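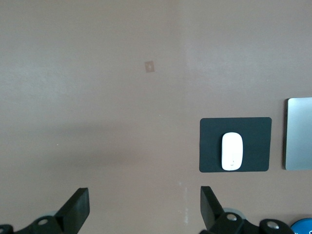 Mouse, pad and open gripper during the desk exercise. Open day, Csonka.

Public demonstrations of robotics tend to favor the spectacular. The open day held by Hitutov at its Csonka site in June took a plainer course, and this institute believes it deserves support for doing so. Visitors were admitted in groups of 40 and shown one station, where the Closent program works on the tidying of an ordinary office desk.

The case against such an event is easily made. A desk is a small subject, and a visitor who has traveled 80 miles may expect more than a telephone and a computer mouse. We do not share that view. People can judge a machine fairly only when they know the task well themselves, and everyone who attended has cleared a desk.

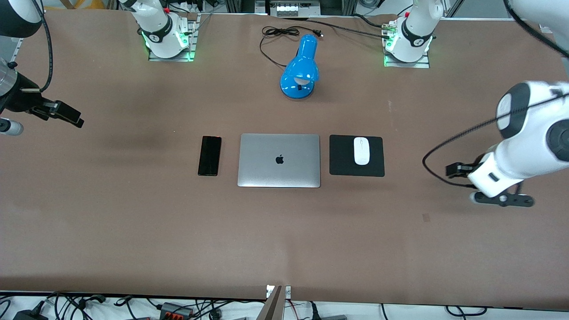

The two-arm station with phone, laptop, mouse pad and blue lamp.

We would ask for one change. The printed guide, issued in 750 copies by Brisico, gave 2 pages to the arms and a single line to failed attempts. Public bodies that may one day pay for such equipment need to hear how often it fails, and under what conditions - a table of results would have been enough.

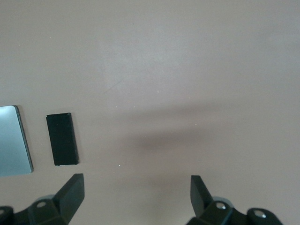

Page last changed: 14/04/2019

The institute recommends that the format be kept for the next open day, and that the time set aside for questions be doubled.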